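April 2, 2026

Right, where was I. I meant to write last night but I fell asleep with the lamp on and the pen in my hand, so this is two days squashed into one (again!).

The parcel from Boonchu came at last. I ordered those curtain hooks back in November, would you believe, and had completely given up on them, and then there it was on the step, and I was so pleased I opened it standing up in the big room with my coat still on. I pulled the box to bits and of course I dropped it all where I stood and went off to try the hooks. They fit! Well, most of them fit. The end one is a bit tight and I had to persuade it with the handle of a spoon.

Deirdre rang in the middle of it to say she and Kieran would come over on Saturn knows what evening, she couldn't decide, and could they bring Aisling, and was I still cross about the casserole dish. I was never cross about the casserole dish. I only asked where it was. Anyway I said yes to everything, put the phone down, and looked at the floor properly for the first time in a good while.

Oh dear. The thing about white marble is that it looks lovely for one afternoon and then you spend the rest of your life looking at smudges. You'd think the grey veins would hide a bit but they don't, not when the light comes in low. It was worst at the back, round the feet of the furniture, streaks of dust all the way along. I used to blame the old rug for it, but the rug went to Kurniawati's months ago and the dust has stayed with me out of loyalty.

So, the sweeping. Out came the pink broom with the purple and white bristles, and the dustpan that goes with it. I do love that set. I paid 9 pounds for it in Brodura and Sizwe laughed at me all the way back to the car, because he thinks a broom is a broom, but it has those little teeth along the edge of the pan for combing the fluff out and I won't hear a word against them. My old one had no teeth and you ended up picking the hair out with your fingers, horrible.
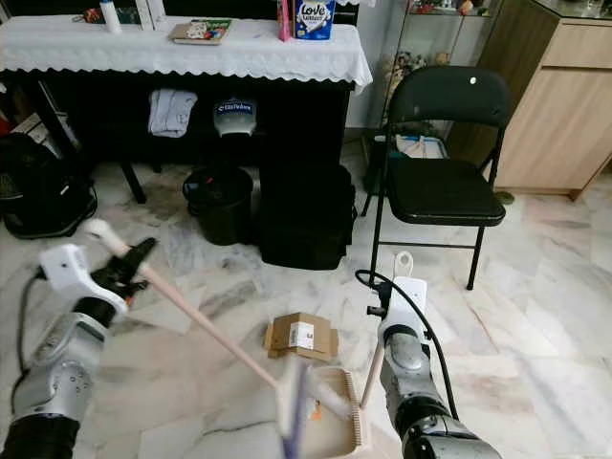

The big room floor, with the cardboard still to be picked up.

I keep going back to that bit of cardboard. Label still on it and everything, right in the middle of the floor! I must have stepped over it a dozen times between the parcel and the broom. Mum always said pick up the big things first and then sweep, and I know she was right, and I still like to get the crumbs going before I bend down for anything. There was a bit of something orange in the pan too. Carrot is my guess, though what carrot was doing in there I couldn't tell you.

The lace-edged cloth is on the long table and I'm still in two minds about it. It was Auntie's and it does make the dark table look softer, I think, and the scalloped edge hangs nicely along the front. But Deirdre says it looks like a christening. She said the same about the last one. If I take it off I'll have to polish the table, so it stays for now, christening or no christening. I do need to find a home for the things on top of it, that book with the bright cover for a start, and the blue packet with "Love" on it, which has sat there so long I've stopped seeing it. I moved it once to dust and then put it straight back in the same place like it had a reservation.

Had tea and two of the nice biscuits. Then a little sit down, which turned into a long one, with a leaflet from Prarkora that came through the door about having stone floors professionally polished. They want 529 pounds! For one room! I read it out to Sizwe over the phone and he said for that money he'd come and lick it clean himself. I told him to bring a bucket. He does owe me a favour after I minded that fish tank.

He did give me one good tip though, plain warm water and hardly any soap, and to go over it again with a dry cloth so it doesn't leave marks. I've been drowning it in lemon stuff for years. I'll try it tomorrow before anyone comes, starting at the back where it's worst.

Things to get: candles, milk, new mop head (Zaltard had them last time, bottom shelf), something for Kieran who has gone off cheese. How do you go off cheese?

Kurniawati has texted to ask if I want the rug back. I haven't answered. I'd like to see the floor clean for at least one evening first, and if the smudges win, she can bring it round in the van. Must ask her about the casserole dish while I'm at it.

Bed now. My knees are killing me.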